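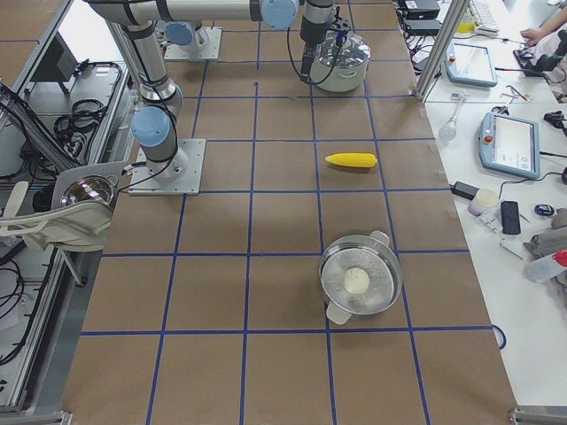 Posted by Iulian Manole | Maintenance shop notebook, Brostenden Apartments | Monday, December

7:40. Two work orders under the door, both from Building 6, both about the same radiator knocking. The downstairs tenant says it comes from upstairs. The upstairs tenant says it comes from downstairs. They have each asked that I speak to the other one.

Bled the upstairs unit first. Plenty of air in it, then a thin spit of black water that went on my sleeve. Knocking stopped for the length of time it took me to pack up the key. Went down, found the return pipe hard up against the joist where somebody had shimmed it with a folded leasing brochure. The brochure promises "whisper quiet living." Kept it for the corkboard.

Replaced brochure with felt. No noise by 9:15. Will believe it after a cold night.

Laurențiu: the Fliltis valves came in. Over 50 of them, and I have looked at every box hoping the thread would change. They are the wrong thread. Duan in the office says the order form was filled out correctly, and I have seen the form, and it was, in your handwriting, for the wrong part. Return slip is in the blue tray. Please sign it before lunch, I would like the shelf back.

Vacant unit on the second floor, turnover notes:
Kitchen faucet drips from the base, needs a new O-ring.
Bedroom door was hung by an optimist. Planed the top edge, still catches in the corner.
Closet rail fine.
Oven light out. Bulb is a size we don't stock.
Carpet can stay if the leasing people show it after dark.

Memora (the new work order software) logged me out 2 times while I was closing the radiator ticket, then closed it on its own and opened a new one for "radiator, general." Left that open. It may be a philosophical matter.

2:30. Laurențiu signed the slip. He wrote in the margin that the thread was ambiguous. It is stamped on the valve.

Tomorrow: O-ring, bulb, rest of the door, and check the felt. Somebody also has my good level.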